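Home About Basins & Faucets Test Notes Visit Contact
3 min read

About Tandwood

Tandwood writes about washbasins, faucets and the small rooms they end up in. We started because Neusa Rezende had refitted her own bathroom twice in four years and still had a faucet she disliked, and because every brochure she had read on the way there called its basin "effortless." We have yet to meet a basin that cleans itself.

Our workroom is in the old Coutinho building, second floor. Office chairs, marble-patterned tile, white basins to stand over. Come up and try the faucets.

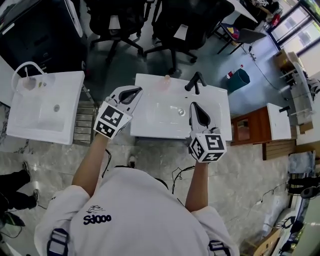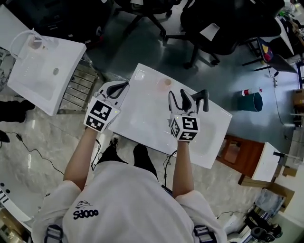
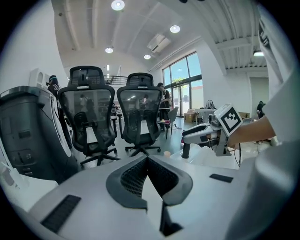 Neusa wanted a place where a basin could be judged by standing at it, elbows out, the way people do at home. Showrooms light everything from the front and keep you a polite step back. You learn the color and the price. You don't learn that the lever sits where your wrist wants to go, or that a cup left on the rim is going to be knocked into the bowl sooner or later.

So we reach, turn, rinse and wipe, and we write down what annoyed us. We are suspicious of the word "ergonomic" and of any faucet photographed next to an orchid. Gooseneck spouts get a hard time here. Some earn their height, and plenty splash. A single lever at the back corner can be a fine thing or a daily irritation, depending on which hand you use and how wide the rim is, and we doubt anyone who claims to know from a drawing.

Kirsty Gilchrist joined in June and rewrote most of our notes. She took out the scores. A basin with 8.4 out of 10 tells you nothing about whether your sleeves get wet, and she was right that we had been making up the decimals. The old pages are still up, with the numbers removed, for anyone who wants to compare.

What we don't do: we don't sell anything, we don't take a cut from Huler or Stondo or anyone else whose name turns up in our notes, and we don't do "top ten" lists. Makers sometimes write to ask for a kinder second look. They can have a second look.

The archive holds 529 notes. Plenty are short, a few are grumpy, and the ones on shallow bowls should be read before you buy a shallow bowl. If you think we got one wrong, write and say so – Kirsty reads the mail and argues back.

Contact: Tandwood, Coutinho building, second floor | © 2012 Tandwood | Page updated Aug 25, 2012 | Back to top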